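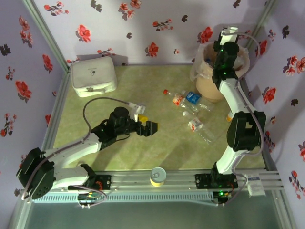
1/ Papier peint à fleurs : je craque, je vous raconte tout

Bon, ça fait des semaines que je vous embête avec mes histoires de papier peint, alors voilà le motif : fleurs rouges, petits brins gris presque noirs, fond blanc qui tire sur le lavande. Je suis amoureuse !

2/ Sur trois côtés, oui. Ma sœur m'avait dit « un seul mur, sinon tu vas étouffer ». Eh bien non, je respire très bien, merci.

3/ Le fond pâle change tout. Avec le même dessin sur du crème, j'avais l'impression d'être chez ma grand-tante (que j'adore, mais quand même).

4/ Pour le sol, un panneau jaune-vert très clair, un peu moucheté. Sur le papier, rouge et jaune-vert, ça fait peur. En vrai je trouve que ça calme les fleurs. Vous me direz.

5/ Et il y a une poubelle dans le fond à droite, parce que la déco c'est bien joli mais les chutes de papier il faut les mettre quelque part. Chez moi j'en ai rempli 3 sacs en novembre, rien qu'avec mes essais ratés.

6/ Côté budget : 67 euros le rouleau chez Starerberg, j'ai failli pleurer. Rogelio Barredo (mon voisin du dessus, il pose du papier depuis toujours) m'a conseillé de regarder les fins de série. Même genre de fleurs, 10 euros. DIX.

7/ Son autre conseil : dérouler le lé à plat la veille et vérifier le raccord du motif avant de couper. Moi j'ai coupé d'abord. Une tige sans fleur au beau milieu du salon, très chic.

8/ Pour celles et ceux qui demandent la colle : j'ai pris la Vellum en poudre, 80 centimètres encollés à la fois, pas plus, sinon ça sèche avant que j'aie trouvé l'escabeau.

9/ Prochaine étape, le couloir. J'hésite entre les mêmes fleurs en bleu et un truc uni. Si quelqu'un a du bleu chez soi, envoyez des photos, je veux voir ce que ça donne le soir avec les lampes allumées !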